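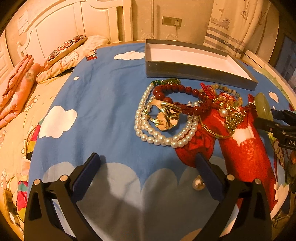
How a Robot Gripper Gets Bought

A robot's hand is called a gripper. Many grippers have two fingers. The fingers move apart, close on an object, and hold it. Before a workshop or a lab can use a gripper, a person has to choose it, pay for it, and plan for the parts that wear out. This page explains how that is done.

Step 1: Write down the job

The first page of a buying plan does not name any machine. It lists the objects to be picked up. For each object, the list gives the width, the weight, the shape, and how easily it can be damaged.

Jewelry is a difficult entry on such a list. A single bead is small, round, and smooth, so it can roll. A necklace bends wherever it is lifted. A chain can tangle with the piece next to it. A bangle is stiff but thin. One gripper may have to handle all of them, and the plan must say so.

Step 2: Read the size numbers

Two measurements matter at the start. The first is the opening, or the distance between the fingers when they are fully apart. If the opening is smaller than the object, the gripper cannot take hold of it from that side. The second is the smallest object the fingers can hold when they close.

A wide opening is useful for boxes and cups. Small objects need pads that meet evenly at the tips. A buyer checks both ends of the range.

Step 3: Look at the fingers and pads

Some fingers are solid. Others are open frames with triangular gaps, joined by pins. The gaps reduce the weight. The pins let the parts turn.

The pad is the part that touches the object. Soft pads spread the force over a larger area. Hard pads last longer but can scratch. Pads wear down with use, so a plan includes spare pads from the beginning.

Step 4: Decide who moves the gripper

A gripper can be fixed to a robot arm. It can also be built into a tool that a person holds and moves by hand. Some hand-held tools carry a camera that records how the person does the job. The recordings can later be used to train a robot.

A hand-held tool needs no arm, which lowers the first cost. It does need a person's time, and that time belongs in the budget.

Step 5: Add up the whole cost

The price of the machine is called the purchase cost. Money spent later is called the running cost. Both go on the same sheet.

The workshop at Dranatcombe planned for 3 hand-held grippers. Its sheet looked like this:

Grippers: 3 at 138 dollars each, 414 dollars
Spare pads: 5 packs at 40 dollars each, 200 dollars
Total: 614 dollars

The spare pads are almost one third of the total. If they had been left off the sheet, the money would have had to come from another part of the budget.

Step 6: Compare the offers

The workshop asked two suppliers, Sjöberg and Wokutier, for a written price. A written price is called a quote. A quote should state the price, the delivery time, the length of the guarantee, and whether spare parts are sold separately.

The Wokutier gripper cost less, but its pads were sold only with new fingers. The Sjöberg pads could be changed alone with one small screwdriver. Dranatcombe chose Sjöberg and ordered in November. The workshop at Cascombe uses the same model, so the two sites can share spare parts.

Words to know

Budget: a plan for how money will be spent.
Gripper: the part of a robot or tool that holds objects.
Opening: the distance between the fingers when they are fully apart.
Quote: a written price from a supplier.
Running cost: money spent to keep a machine working.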